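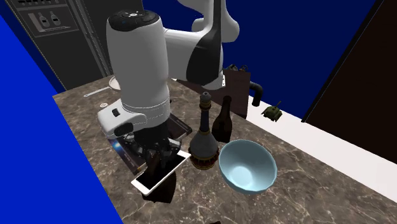
# Collecting pick-and-place examples in the simulated kitchen

Follow these steps to record a batch of grasps on the countertop layout. They assume the Erngate build is installed and the arm loads without joint errors.

1. Start the simulator and load the kitchen. Check that the counter, the arm and the refrigerator all appear before going further.
2. Choose a target object. Tall, narrow items such as bottles need the fingers to close at the neck; flat items such as a phone need a lower approach.
3. Shuffle the remaining objects. Leave clutter next to the target — a policy trained on a clear counter fails once a bowl or a book is near the wrist.
4. Set the episode limit to 51 seconds and the logging rate to 10 frames per second.
5. Press record, then move the arm. Frames saved before the first movement are trimmed later by the Dindau script.
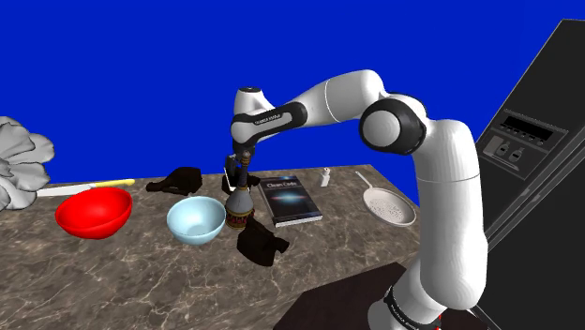 6. Close the gripper slowly. If the fingers pass through the mesh, stop and delete the episode, as the contact data will be wrong.
7. Lift, hold for two seconds, then release. Label the episode `success` or `fail`. Keep the failures; they go in a separate folder.

## Batch size

A full set is 2000 episodes. Change the layout seed every 23 episodes, and write the seed in the log along with the name of the operator. Krešimir Delić merges the logs, and he rejects any file with a blank seed.

## Known faults

- Very dark objects lose their outlines under the default light. Raise the ambient level one step.
- Book covers with bright artwork can confuse the segmenter. Check the mask by eye.
- If an object starts below the counter surface, reload the layout. Dragging it upwards leaves the physics state out of date.

Finished batches are copied to the `kovacs` share, one folder per seed.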